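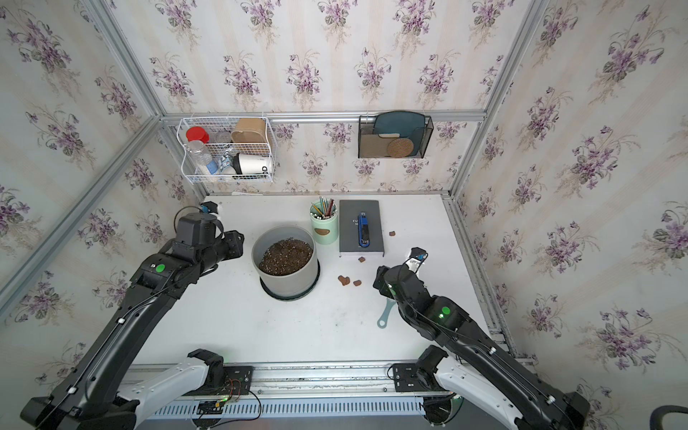

Rail storage is a method of keeping small household and office goods in containers hung from a horizontal bar fixed to a wall. It is used above desks, potting benches, kitchen counters and craft tables, where it frees the work surface for the task at hand. The containers are usually wire baskets, mesh file holders, cups or shallow trays, and most can be moved along the bar or lifted off without tools.

Terminology

The bar is called a rail or, in older shop catalogs, a hanging strip. Anything suspended from it is a hanger, whatever its shape. "Wall organizer" is a broader term that also covers pegboards, slatted panels and fabric pockets. Pegboard differs from a rail in that it offers fixing points over its whole face, while a rail offers a single line of support.

Materials

Rails are made of steel, aluminum or wood. Aluminum is light and does not rust, and extruded lengths often have a groove along one side that accepts bolts or sliding hooks. Steel is stiffer for the same thickness and is preferred for long spans. Wooden rails are common in entryways, where they carry pegs for coats and bags.

Baskets are formed from wire, which is coated with plastic or paint in most indoor products. Open wire allows the contents to be seen from the front and does not collect loose soil or crumbs. Its weakness is the gap between the wires, through which pens, packets and other narrow items can slip or become caught. Mesh holders have much smaller openings and suit paper goods.

Common contents

A basket generally receives upright or bulky articles such as bottles, lidded jars, cups and small cardboard boxes. Cups placed on their sides take up more of the floor of the basket than cups stored upright and are liable to roll when a neighboring item is removed. Packets and sachets tend to settle between larger containers.

File holders take folders, loose card, envelopes and flat items of moderate stiffness. Woven coasters and trivets are frequently kept in them as well, resting against a folder or a sheet of cardboard. Flexible papers stored without a folder sag toward the base and curl.

Pencils, scissors and staplers are normally left on the work surface, the pencils in a cylindrical holder. A closed book is often used as a stand for a stapler or similar tool on a crowded desk, although regular use in this way can mark the cover.

Use with indoor plants

Where a single table serves for both paperwork and the care of houseplants, the rail is used to separate dry goods from soil and water. The pot remains on the table on a saucer, which catches drainage and protects the surface. Potting mix commonly contains white grains of perlite, a light volcanic material that improves drainage and scatters easily when handled. A scoop with a looped handle may be hung from a hook on the rail between uses. Paper goods are best placed at the opposite end of the rail from bottles of water or liquid plant food.

Craft materials present a related difficulty. Leaf shapes, tags and other small cutouts are too light to stay in place on an open table and too small for wire baskets. They are kept in a lidded jar, an envelope or a shallow tray.

Installation

A rail is fixed to wall studs or to suitable anchors, or bolted to a freestanding frame where the wall is not to be drilled. The latter arrangement is usual in rented rooms and in front of wallpaper, which tears around screw holes and is difficult to patch where the pattern is printed in repeating clusters. Household guides recommend that the lowest container hang clear of the tallest object kept on the table.

Heavier containers are placed nearest the supports. A rail loaded only at its middle may bow over time, and the hangers then slide toward the low point.

The Nendham collection

The Nendham Museum of Domestic Work holds 184 rails, baskets and wall holders from homes, schools and offices, of which 50 are on permanent display. The collection is arranged in 7 groups by method of attachment. Two makers, Halliday and Bedus, account for most of the wire baskets, and Finine is represented mainly by mesh file holders. The museum's reading room keeps the related trade catalogs and is open by appointment, except in October.

See also

Desk organizer
Pegboard
Pencil holder
Potting bench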